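Section 6. Running the Folding Demonstration for Visitors

If you have come this far in the guide, your Rancombe folding station is bolted down, powered up and talking to its controller, and you are probably wondering how on earth to show it to a room full of people. We have taken this station to a good many open days, from school gyms to the big October one at the Caltville Technical Center, and the steps in this section are the ones our Demelach demonstration crew follows every time. Please read all of them through once before your guests arrive!

Denim on the white table, from the wrist camera:
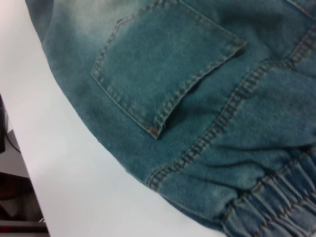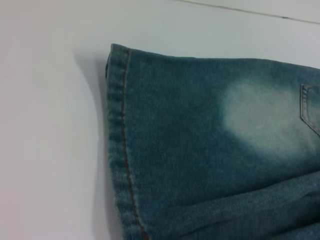 6.1 Before the doors open

1. Wipe the tabletop with a dry cloth and let your eye travel over it for lint, coins and stray threads. The Hutsuliak vision module is good at its job, but it will happily take a thread for the edge of a sleeve.

2. Switch on the overhead lights you plan to use all day and leave them on. If you change them later you will need to repeat step 4.

3. Choose your garments. Denim is a lovely choice for visitors, as everybody knows what a pair of jeans ought to look like when it is folded. Empty every pocket and close every zipper.

4. On the controller, open Demo, then Table Check, and press Start with nothing on the table. Wait for the green bar.

Note: Faded or stone-washed fabric can be read as part of a white table. If the outline on the visitor screen has a bite taken out of it, go to Demo, then Contrast, and raise the setting by 2.

6.2 Welcoming a group

5. Bring people up to the yellow floor line and let them settle. Groups of six or so are comfortable – any more and the folks at the back see only shoulders.

6. Turn the visitor screen toward them before you start the arm. Most people look at the arm first, and then somebody spots the live view and the whole group leans over.

7. Lay the garment down any way you like, step back behind the line yourself, and press Run.

Caution: Never reach over the table to straighten a garment while the amber light is on. Press Pause, wait for the light to go out, and then reach in.

8. If a fold goes wrong, let the arm finish and press Retry. Visitors enjoy the second attempt quite as much as the first, and it gives you a nice opening to talk about gripping points.

6.3 Closing up

9. Press Park and stay with the station until the arm has come to rest over its cradle.

10. Write down the cycle count from the Status page. Ours read 2,115 at the end of last season. The finger pads need a look every 100 cycles, as described in Section 8.

Note: If a group is still chatting when you want to close, park the arm anyway and leave the visitor screen on. It will go dark by itself when you switch off the controller.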